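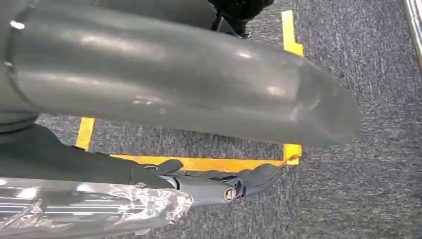 Figure 3. Gripper at the corner of a taped outline on the carpet, seen from the wrist camera.

4. Changes to the sorting work

4.1 Setting and material

The findings in this section come from the returns operation that Mestix runs at Zarneck. Returned car parts arrive there from dealers and repair shops, and someone has to look at each one, decide whether it can be sold again, and send it on. Before the robot was brought in, all of this was done by hand at ordinary packing benches. The robot, which workers at the site call the Bristilent after the project that paid for it, now does part of the placing. It picks up a part, moves it to a marked area, lets go, and waits for the next instruction.

We interviewed 12 workers. Each was interviewed in two rounds, once before the robot was in regular use and once after. We also had access to the placement log, which held 1,837 entries when we closed our data collection in September. The log records an item code, a target area and an outcome for each attempt. It does not record who was on duty, and management agreed at the start that it never would. Several workers asked us to confirm this before they would speak with us, and we return to the point in Section 5.

Interviews were held during paid time in a meeting room away from the line. We took written notes and did not record sound. Where we report what a worker said, the wording has been checked against those notes.

4.2 Marking out the work

The most visible change is yellow tape. Under the old routine, a sorter kept the layout of the bench in their head. Parts still to be checked went wherever there was room, and parts that had been checked went to the side closest to the cart. Each sorter had a different habit, and when one took over from another they spent a few minutes asking what was what. The robot could not work from habits of this kind, so the areas had to be drawn. There are taped outlines on the steel table for smaller items such as wheel covers and trim pieces, and on the carpet for items that are handled at floor level.

Workers had mixed views of the tape. Those with the least time on the job liked it. They said it let them see the state of the work without having to ask anyone, and that they had been shy about asking. Those who had been sorting for years found it slow. They were used to reaching for a part without looking, and now the part was sometimes in an area that made sense for the robot's reach and very little sense for a human arm.

The tape also created a job. It lifts at the corners and picks up fibers from the carpet, and when a strip is replaced it has to go back in the same position. At first this fell to whoever noticed. Later it was added to the start-of-shift list, with no extra time given for it. We mention it since small tasks of this sort were missing from the planning documents we were shown, and they came up in almost every second-round interview.

Search articles, authors, keywords
Advanced search

A related question was what counts as inside. A wheel cover is round and stiff and can be set down in a rectangle without much argument. A curved plastic panel is harder - it can lie with most of its body in the area and still overhang the line. In the first weeks, sorters moved such pieces by hand until they looked right. The line lead then asked them to leave the pieces where they were, so that the log would show what the robot had done. Workers followed the instruction, but several told us it bothered them. They had been trained to leave a tidy bench, and they now had to walk past one that was not tidy and do nothing.
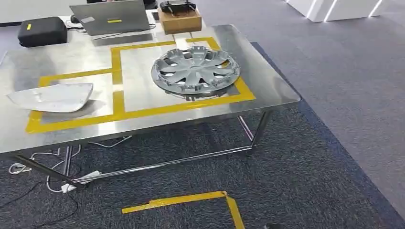 According to one sorter, the lines on the table settled arguments that used to go on all day, and she would keep them even if the robot left tomorrow. She added that she could now go on break in the middle of a batch, which she had never liked to do before. Another sorter made nearly the opposite point in the same week. He felt that the areas had taken a decision away from him, and that he was being asked to serve a layout he had no part in drawing.

Both accounts fit what we found in the wider material. The layout was drawn by an integrator, Karimi, working from the robot's reach and from a parts list. Sorters were shown the result and asked for comments. Comments were given, and one area was made larger. The position of the table itself was not open to discussion, although its height was the thing most often complained about in the second round.

4.3 From handling to watching

The second change concerns what people do with their hands. In the first round, sorters described their work almost entirely in terms of touch. They ran a thumb around a rim to find a crack, bent a panel slightly to hear whether it creaked, and weighed a part in one hand against their memory of a good one. Checking and moving were a single action. A part was judged on the way from one place to another.

With the robot doing some of the moving, the two came apart. A sorter now checks a part, sets it down, gives the instruction, and watches the hand close on it. Or the sorter watches first and checks afterward, depending on the batch. Either way there is a period in which the worker has nothing to hold. Workers called this period "standing time" even when they were sitting down. It was described as restful by some and as the worst part of the day by others. We found no clear link between this view and age, years of service or earlier job.

Thin and curved parts made the watching harder. A sorter can tell through the fingers when a panel is about to slip. From across a table the same thing must be judged by eye, and workers said they did not trust their eyes for it yet. Some leaned in close to see better, and the site had to remind them about the keep-back line on the floor. We were told that the reminders worked for a few days at a time.

The log supports the view that shape matters, though it has to be read with care. Failed attempts were entered more often for thin curved parts than for round stiff ones. However, sorters chose which parts to offer to the robot, and they soon stopped offering those they expected to fail. The outcome column therefore says as much about the workers' judgment as about the machine. When we pointed this out to management, they said they had assumed the batches were mixed at random. The sorters had not been told that this was expected of them, and had taken it for granted that they should keep the line moving.

4.4 Skill and pay

Mestix did not change job titles or pay grades during our study. The company's position was that the robot was a tool, like a lift table, and that using a tool is part of the existing grade. Workers did not object to the comparison at first. By the second round most of them did. They listed things they now did that had no place in the old job description: restarting a stopped sequence, judging whether an odd grip was worth letting through, writing a short note on why an attempt had been called off, and keeping cables clear of the walkway. These were usually learned from another sorter. The formal training covered the stop button and the keep-back line and was finished in a morning.

At the same time, some of the older skill was being used less. Sorters who spent a full shift at the robot table handled fewer parts directly and said they felt out of practice when they went back to the benches. To deal with this, the line lead set up a rotation, so that nobody stayed at the table for a whole week. The rotation was popular. It did have one effect that was not planned. Knowledge about the robot's behavior was spread across many people and written down nowhere, and a problem solved on one shift was often solved again from scratch on the next.
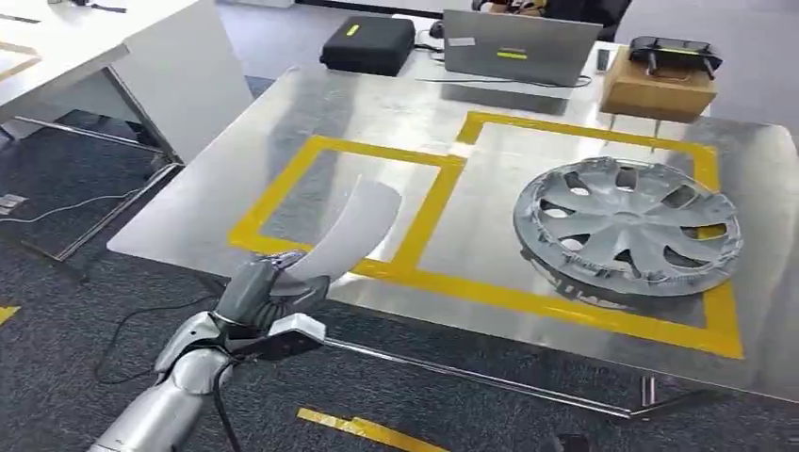 A worker on the late shift told us that he could guess from the way the fingers closed whether a piece would make it to the other side, and that no one had ever asked him how. He thought this should count for something when grades were reviewed. The line lead agreed with him in a separate interview, but said there was no box on the form for it.

We heard versions of this complaint from workers who liked the robot and from workers who did not. It was the one subject on which the groups did not differ. In both rounds we asked what a fair arrangement would look like. In the first round the answers were mostly about job security. In the second they were mostly about being asked - about table height, about where the areas should go, and about which parts were worth trying at all.

4.5 Limits of the findings

The material comes from a single site and a single kind of work. The robot was still new to the workers when we held the second round, and some of what they disliked may fade with use. Some of what they liked may fade too. We did not interview staff at Karimi, so the account of how the layout was drawn rests on what the site told us and on the drawings we were given. The sorters also knew that management would read a summary of our findings, and a few said they had chosen their words with that in mind.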